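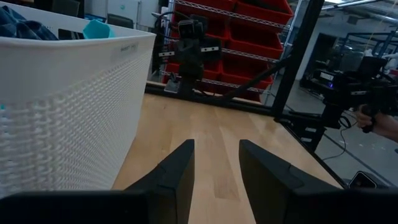 Swapping the fingers on the left arm

19th March

I've had the two arms running with the same grippers since August, and I'd stopped thinking about them. They are the stock Zumach ones, with straight fingers and flat pads. They pick up blocks and boxes without any trouble. Then I moved on to laundry and they became the thing I complained about most.

The problem is cloth. A flat pad needs a fair bit of material between it and its partner before it holds, and a heap of clothes doesn't offer that. It offers folds, mostly lying the wrong way. With denim the old fingers would push the fold over and close on nothing. With a thin T-shirt they would take hold of it and everything underneath as well.

So I bought a pair of tapered fingers from Mundulik and put them on one arm, leaving the other as it was. They are matt black and come to an angled tip. The wrist camera looks straight down between them, and that was half the reason for choosing this shape. The old pads were wide enough to hide whatever I was about to grab.

Fitting took longer than it should have. The screws supplied were too long by a couple of threads and stopped the fingers closing fully. I cut them down. After that I had to set the closed position again in the controller, and the Flasden software keeps that setting in a different menu from all the other gripper settings. If you are looking for it, it's under the joint limits.

For the test I used the usual white laundry basket at the edge of the table and the same clothes in it each time. I tipped them out and put them back between runs so that I wasn't always starting from the same heap. Each arm got six tries at taking one item out and laying it flat on the wood.

The tapered fingers did it on all but two. Both misses were on the jeans, where the tips went in either side of a fold and slid up it as they closed. The stock fingers managed only two clean picks. They also caught the rim of the basket more than once and dragged it along the table, and I stopped the arm each time.

It isn't all good. The tips are narrow, so a heavy item swings, and if it swings far enough it turns in the grip. I also don't trust them near anything with a loose knit. There is a small notch near the top of each finger and I can see a thread getting caught there sooner or later. I may try a bit of tape over it.

The camera view is better, as I'd hoped, though the fingers still take up a good part of the picture and the shine from the ceiling lights on the table is the same as ever. I've asked Mutiso whether their softer pads will fit over these tips. If they do, I'll run the jeans again before I change the second arm.

Until then the table has one of each, and I have to remember which settings file goes with which arm. I've already loaded the wrong one once.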